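Filed under: Robotics / Grippers / Threads

Moushumi Patwary
gripper comparison thread, as promised. writing this between runs so excuse the spelling

1/ Two sets of fingers. The Altero pads, soft, a bit tacky. And the Julton ones, bare metal, thinner at the tip. Same arms, same controller, same tidy-up task. 13 tries each.

2/ Soft stuff first. Crumpled tissue – Altero wins easily. Julton tips slide under fine but then pinch a corner and the rest flops about.

3/ Bottles the other way round. Julton gets a proper hold near the cap. Altero pads drag the bottle along before they close. Could be my closing speed tbh, had it at 200 and should of gone lower.

4/ Low tables are horrible for both. You want to come in level but the elbow wants to be where the floor is. Ended up adding 5 waypoints by hand. Not proud.

5/ Head view and wrist view, same room:

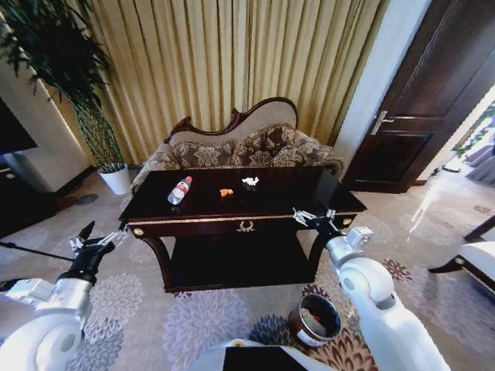
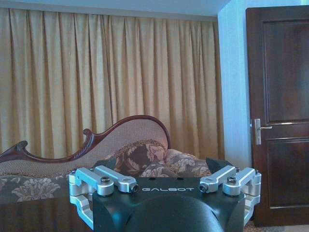 First one from the head, second from the wrist.

6/ Head view is much better for planning. Wrist view is better for the last bit, when the arm itself gets in the way of everything else. I'd keep both if I could only fix one thing.

7/ Glossy table tops though. Depth goes to mush on shiny wood. Vesna Zupan suggested dropping the exposure and it did help, a bit. Patterned carpet no trouble at all.

8/ Latency: wrist stream lagging on the old controller, saw 600 ms at worst. Swapped to the Hodžić board and it's fine now. Wish I'd done that in March.

9/ So – Altero for cloth and paper, Julton for anything hard. Would I swap fingers mid-task? No. Picking one for the next round, probly Altero.

Comments

Seren Parri: what closing force on the Altero pads? ours tear

Ankica Tomić: try the Julton tips with a bit of heat shrink on, cheap fix for the slipping

Moushumi Patwary: @Ankica ooh will try tonight

Biljana Stojanović: number 6 makes no sense but I agree with it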